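Two slots is enough. There, that's the essay, you can go make toast now.

Still here? Fine. I've been meaning to write this since June, when the third person in a month told me they were "looking at" a four-slot. For a household of two. With a galley kitchen. And a counter already carrying a kettle, a blender, a knife block, a bowl of keys, and a bread machine that gets used at Christmas.

My position, stated fast because I have to leave in a bit: breakfast is a small meal and it should be allowed to stay small. A slice of bread. A hot drink in a mug. Something cold to drink if you're that kind of person. Plate, mug, toaster, done. Everything past that is furniture.

I know how people get to the big setup. I did it. We had the Bakos, the one with the bagel setting and the defrost setting and a little display that counted down the seconds. Four slots, wide ones. It was as long as my forearm and it ate the only stretch of counter near an outlet. Used the far two slots maybe at Thanksgiving. The rest of the year they collected crumbs from the near two, somehow, don't ask me how crumbs travel sideways. And the countdown! I'd stand there watching it. A minute and a half of my life every morning, watching numbers, when before that I would have been getting the butter out.

The Bakos went to my sister, who has kids and needs it. Good. That's who it's for. If you have a line of children holding plates, buy four slots, buy 6 if they make such a thing, I won't say a word.

The rest of us are buying for a morning that doesn't happen. The Big Morning. Friends staying over, everybody wants toast at once, sun coming in, somebody's slicing a melon. How many of those did you have last year? I had 3. And on all three we made toast in rounds and it was fine, people stood around and talked, the first ones ate theirs hot and then got up and put in the next ones. Toast in rounds is a nice way to feed people. You get a little conversation per round.
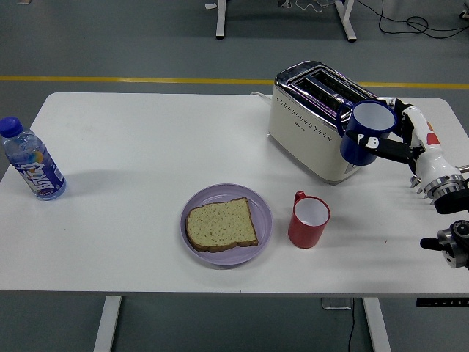

Second thing, and I feel stronger about this one. Mugs.

Get different ones. Please. I grew up in a house with a matched set, cream with a brown stripe, and every single morning began with "is this one mine?" Nobody knew. You'd take a sip and get your dad's coffee with no sugar in it. Then people put them down and the whole business started over. One red and one blue would have saved that family years.

So now it's one color per person and that's the system. No labels, no initials, no little charms on the handle like it's a wine tasting. You see the color and you know. Guests get whatever's left in the cupboard and they remember it too, because "I'm green" is a very easy thing to remember at 7 a.m. and "I'm the second cream one from the left" is not.

The argument I get back is that it looks messy. Shelf looks messy, table looks messy, nothing goes together. And, well. Yes? It's breakfast. I've seen the Skanesine catalog, everybody's seen the Skanesine catalog, all that oatmeal-colored stoneware on an oatmeal-colored cloth, and I'll admit it's lovely. I bought the plates! Two of them chipped the first winter and the replacements came in a slightly different oatmeal. So now it's messy AND it looks like a mistake. If you start out mismatched, nothing can ever go wrong. Break one, buy another one, any color, who cares.

Same with plates while I'm at it. A plate with a bit of a rim. That's my one demand. Flat slate things, boards, those trendy round slabs with no edge — the crumbs go straight onto the table and then onto your sleeve and then you wear them to work. A rim holds the crumbs. A rim is the entire point of a plate. Color, don't care. Pale purple, sure, why not, toast looks good on pretty much anything.

OK bread. Quickly. I'm for the seeded kind, wholegrain, sliced, from the regular store. I know you can get better. There's a bakery called Planedau across town and their loaf is wonderful, and by Wednesday it's a doorstop, and slicing it on a Monday morning with one eye open is how people end up with bandaids. Weekend bread. For the weekday give me the one in the bag, square-ish, same thickness every time so the toaster dial means something. You find your number and you leave it there. Whoever turns the dial turns it back. That's house law and its the only one I enforce.

People will say I'm being stingy about a pleasure. I had a long email about this last time I wrote about kitchens, from a reader with an Ikon machine on one side of the sink and a juicer on the other, who told me breakfast is the only meal where they're alone and they want it to be a production. And I've thought about that email a lot. It's a decent point. If the fuss is the fun, have the fuss. Pull the levers.

But most people I know don't enjoy the fuss. They resent it. They bought the thing, it was 1,000 of something in whatever currency, and now they feel they have to use it, so they're steaming milk at ten to eight with their coat on. Then they rinse all the parts. There's a little brush. They're late. That's a chore somebody sold them.

Try this for one week. Clear the table, all of it, mail and chargers and the candle. Put out only what breakfast needs. Toaster on the table too, if the cord will reach — I started doing this on a Tuesday when the counter was full and never went back. You sit there. The toast comes up and you don't have to walk anywhere, you just reach over. Second slice goes in while you're eating the first. It feels like a hotel, a cheap one, the good kind of cheap. Bottle of water on the table as well because otherwise you won't drink any until lunch, I certainly won't.

Then see what you missed from the counter. Write it down if you did. I missed the kettle, which doesn't count, that was always coming back. I didn't miss the blender. Did not think of the knife block once, all week. The bread machine is currently in the hall closet waiting on December, and there's now an actual stretch of bare counter next to the stove where I can put down a hot pan without playing chess first.

One more and then I really do have to go. Clean the crumb tray. Whatever toaster you've got, two slots, four slots, countdown, no countdown. Unplug it, let it cool, slide the tray out, over the trash and not over the sink. If you haven't done it since you bought the thing you're going to be suprised, and the burnt smell you've been blaming on the bread will probably go with it.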